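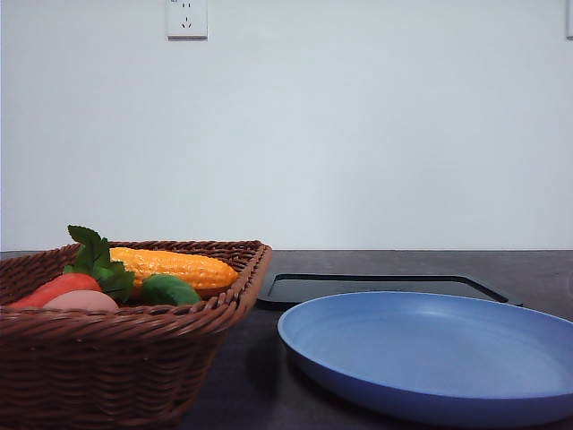

Feb 22, 2018

Charoen Phuthong wants it on record that the corn was never in danger. "Everyone asks about the corn," he says. "The corn is fake. You could drive over it. I was the soft thing on that counter."

Phuthong runs the kitchen bench at Millberg, where a robot arm spends its working day moving pretend vegetables out of a wicker basket and onto a plate. In April of last year the arm did 94 clean transfers in a row. On the next one it closed on the corn, lifted, met the rim of the basket and kept going, with the basket coming along for the ride.

"It had hooked the weave," he says. "Wicker is basically a wall of handles. So now it thinks it's holding one ear of corn, and it's holding a picnic."

The arm was supposed to notice. A force limit in the controller should have stopped it the moment the load looked wrong, and the limit had been set to 20 newtons, which Phuthong considers polite. What he didn't know was that a software update two evenings earlier had put the setting back to the factory value. The screen still said 20. "The screen was being nice to me," he says.

He reached in to free the basket. He is not proud of this part and tells it quickly. The arm was still powered, still trying to get to the plate, and when the weave let go it swung across and pinned his hand against the counter. He hit the stop button with his elbow. The whole business took 6 seconds by the log, and he came away with 2 bruised knuckles and a splinter.

"The splinter was from the basket. I filled out a form for the basket."

The form went to Bunnag, the company that services the arm, and Bunnag sent back a checklist he had already completed. A second letter got him a phone call. The engineer on the line asked whether he had read the limit back from the controller or only from the screen, and Phuthong says there was a pause in which he learned a good deal about himself.

These days the first job each morning is a pull test. He hooks a spring scale to the gripper, leans on it, and writes down the number where the arm gives up. If the number is wrong, the arm stays off. Reaching in with the power on is banned for everybody, "including people with excellent reasons, meaning me." The stop button has moved to where a hand can find it.

I ask whether he considered switching to a smooth plastic bin. Latico, the supplier down the road, had offered him one for free.

"People at home have baskets," he says. "If it can't cope with a basket I'd like to find out here, with the limit set properly and my hands in my pockets."

He checks the scale again before I leave, though he had already done it that morning. The reading is 20. He writes it down anyway, and then goes looking for the pen cap.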